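Lift-off lid boxes for hand tools: lid fit and what to store in them
Storage and Small Cases board, page 1 of 1

hexbar_200
Posted 20 April 2020

I'm replacing the blow-moulded cases for my loose screwdrivers with two-part rigid boxes, separate base and separate lid, no hinge. The candidate is the Promlow in the longer size. Black base, dark teal lid. My concern is lid fit. A full-depth lid on a rigid base tends to act as a piston, and I don't want to fight it every time I need one driver.

Does anyone have one on a bench? I would like to know how the two halves behave when the lid is only partly on, and whether a driver of ordinary length can be laid across the base.

moss_and_mortar
Reply 1

I've two of them. The lid goes down slowly under its own weight and stops short. You press the last bit. Taking it off is the reverse and needs two hands, one on each part. If you lift by the lid alone the base comes with it, then drops.

I would not put anything with a sharp tip in one without a liner.

quarterturn
Reply 2

We went through this. Black base on the left, lid on the right, parts overlapping a little at the join:

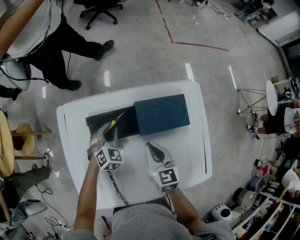

Reply 3
hexbar_200

Useful, thanks. I can see faint curved outlines embossed in the lid. Are those for stacking, or is it decoration? If they locate a second box on top I'd buy four and stack them.

quarterturn
Reply 4

Don't rely on it. The relief is shallow. I stacked three Promlows on a shelf and the top one moved whenever the door closed. Use a shelf with a lip.

pennyweight30
Reply 5

I'll disagree with the whole approach. A lift-off lid is a poor choice for tools in daily use. You have two parts to put down instead of one, and on a crowded bench the lid ends up on the floor. A hinged case or an open tray is quicker. I use a Hornar tray with a drop-in divider, and the driver I want is in my hand before you've found somewhere for your lid.

If it must be a lidded box, the Jesholm has a finger notch on each long side that lets air in as you lift. It costs more. Mine was 889 in local money for the set, which I grant is silly for boxes.

moss_and_mortar
Reply 6

An open tray collects swarf and dust. That was the reason I moved to lids in the first place. I agree about the notch.

You don't have to put the lid down, either. Rest it over one end of the base and work from the other. It takes no more table than the closed box plus a bit.

quarterturn
Reply 7

Agreed with Reply 6, and it deals with the question about length as well. Lid over the right half, black part exposed on the left, yellow and black driver lying across it:

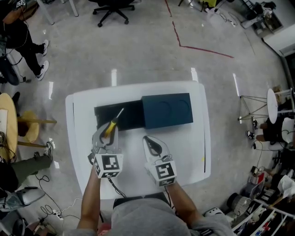 Reply 8
pennyweight30

Resting on a box is a different matter from stored in one. A driver lying across like that will roll if the table is knocked, and a round handle is the worst case. What is the internal length? That is the figure that decides it, and I notice it hasn't been given.

quarterturn
Reply 9

Fair. I measured mine with a steel rule: 200 mm inside, corner radius excluded. Long drivers have to go in on the diagonal, and then you fit fewer of them. I can't speak for other sizes in the range.

hexbar_200
Reply 10

200 mm is marginal. My longest goes in diagonally and the stubby ones are fine. I'll line the base with 30 density foam and cut one slot per driver, tips all facing the same way. That should settle the rolling as well.

moss_and_mortar
Reply 11

Cut the slots undersize and test with the lid on. If the foam stands proud of the base wall it props the lid up and you lose what little hold there is. I did this on the first one and had to skim the foam down with a long blade.

Zakharchenko sell a closed-cell sheet that cuts cleaner than the open stuff. It was out of stock when I looked and they were quoting May.

pennyweight30
Reply 12

Still a tray for me. If you do go ahead, drill a 2 mm vent in the base, in one end wall and near the bottom. It cures the piston effect and you won't need the notch.

hexbar_200
Reply 13

A vent lets the dust back in, though a hole that size behind foam probably doesn't matter. I'll order one box, leave it undrilled and see how the lid behaves with the foam fitted. Has anyone glued the foam down, or is it left as a friction fit?

moss_and_mortar
Reply 14

Friction fit. Glue makes it a nuisance to change the layout.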